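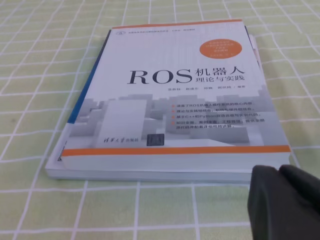

Setting Up a Wrist Camera on a Small Arm

My favorite upgrade to the bench arm so far has been the wrist camera, and the good news is you can get one running in an evening! I'm using a Tonier arm with ROS on a Burstead mini PC, but most of this carries over to other arms.

What you need: the camera, its bracket, a long USB cable, four short screws and some reusable cable ties.

1. Power the arm down and let it settle on its rest. Screw the bracket to the wrist plate, finger tight for now.

2. Run the cable back along the arm and leave a loose loop at every joint. Turn the wrist by hand through its full range (slowly!) and watch for tugging. A tight loop will pull the plug out on your first big move, ask me how I know.

3. Start the camera node and open the live view. Tilt the bracket until a corner of the gripper shows at the lower right. You want to see where the fingers are when they come in next to something low, like a book lying flat.

4. Tighten the screws and check the view again. Mine always shifts a little.

5. Fix the exposure. I started at 500 and went up to 3000 before the white book cover washed out, so I backed down until small print on it came up as clean as it was going to get.

6. Run the hand-eye calibration, save the file and put a copy somewhere safe.

Redo step 6 any time the bracket gets bumped. I check my screws every January and after any crash, and then it's back to picking things up!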